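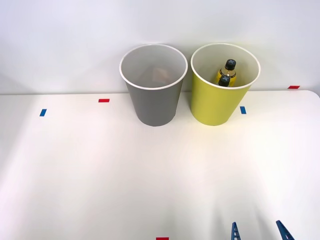 Two large paper cups, gray cup at left.

Brunport Shared Services Forum
Thread: Proposed end to paper cups in meeting rooms

Flustilach_Office
Original post, 9:13 a.m.
Members are invited to comment on the draft supply policy before it is submitted in May. Under the draft, paper cups would be withdrawn from all meeting rooms and replaced with ceramic mugs, to be washed on each floor. Visitors would be offered a mug at reception. The change would apply to all 13 meeting rooms in the Flustilach building and would be extended to the annex at a later date. Please keep replies to the policy itself. Questions on catering contracts belong in the other thread.

deskline_north
Our department supports the draft in principle. We purchased 474 sleeves of cups last year and have no record of where most of them were used. Mugs would at least be returned to the same cupboard. We do ask that the policy state who is responsible for washing them, as the present wording says only "staff."

records_annex
We do not support the draft as written. The annex has one sink, and it is shared with the mail room. A meeting of nine people would produce more washing than that sink can handle before the next booking begins. Paper cups should remain available where there is no dishwasher.

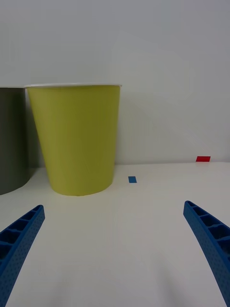 Category: Facilities and Supplies

Flustilach_Office
The comment on sinks is noted. A dishwasher for the annex was included in an earlier budget request and was declined. It may be requested again, although approval cannot be assumed.

quarter_ledger
With respect to the previous reply, the policy should not take effect in the annex until the equipment is installed. We would also point out that mugs carry a cost. At the Trorkar site, mugs were introduced two years ago, and a large share of them are now on private desks. Replacement orders were charged to the general supply line, where they are difficult to find.

deskline_north
Loss of mugs is a matter for each manager and is not a sufficient reason to keep buying disposable cups.

quarter_ledger
We disagree. It is a cost, and the draft gives no figure for it. Paper cups are at least easy to budget for, and
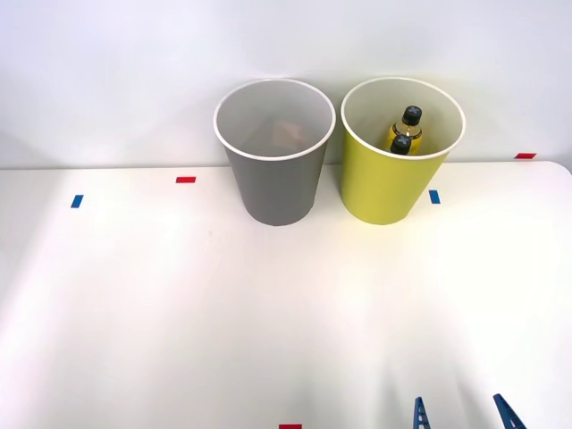 they can be ordered at short notice when a large group is expected. The draft should include an exception for public hearings and training sessions.

records_annex
Seconded. Please also clarify the position on Ďurica Hall, which is listed in one section as a meeting room and in another as an event space. 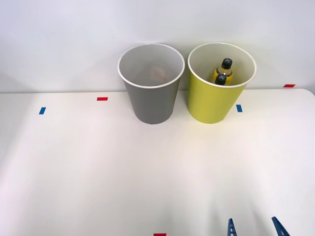

Paper cups of the same tapered shape, side by side.

Flustilach_Office
Ďurica Hall will be treated as an event space, and the list of rooms will be corrected. The revised draft will include the exception for hearings and training sessions. Washing duties remain under review, and further comments on that section may be posted here until the end of the month.

deskline_north
Please confirm whether existing stock may be used up first.

Flustilach_Office
Confirmed. Existing stock may be used, and no new orders should be placed for the rooms on the list.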